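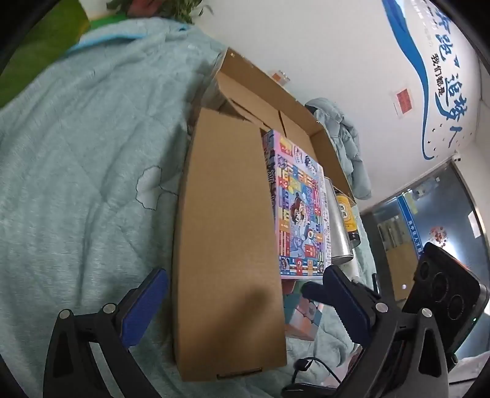
View from the handheld gripper, fingers open over a carton of mixed goods.

Nekine H2 Handheld Gripper

The H2 is a two-finger gripper carried by a person and used to record grasping work for later training of robot arms. The operator works through the fingers, and the unit logs finger opening, hand motion and video on one clock. The fingers match those on the Zandier parallel gripper, so recordings transfer without rescaling.

Fingers
Black frames with blue pads on the inner faces, held by exposed screws. Pads are a wear part. Swap them as a pair and run the zero routine afterward - a single new pad shifts the closing point enough to spoil small-item grasps.

Weight and power
The H2 weighs 782 g with pads fitted. A charged pack gives 53 minutes of continuous recording. Packs can be changed without ending the session file, provided the swap takes less than 16 seconds.

Typical work
Picking from open cartons is the most common use. Mixed contents are worth the setup time: flat printed packages standing on edge, metal canisters, labeled bottles and small boxes all ask for a different approach angle. Soft surfaces under the carton, such as quilted blankets, are supported. Reflective metal may need the exposure lock, found under Capture in the Baluyot desktop software.

Keep the cable slack clear of carton flaps. A snagged cable shows up in the motion log as a short jerk, and the Baluyot checker will flag the take.

In the kit
H2 gripper, two battery packs, charger, spare pad pair, hex driver, zeroing block, hard case. A wrist strap is sold separately.

Price and ordering
$2,965 per kit, shipped from Colldale. Software license included for one seat. Units returned for calibration before noon on Saturday go into the following week's batch. For quotes on multiple kits, contact Lilibeth Lagman in sales and state which arm you plan to train.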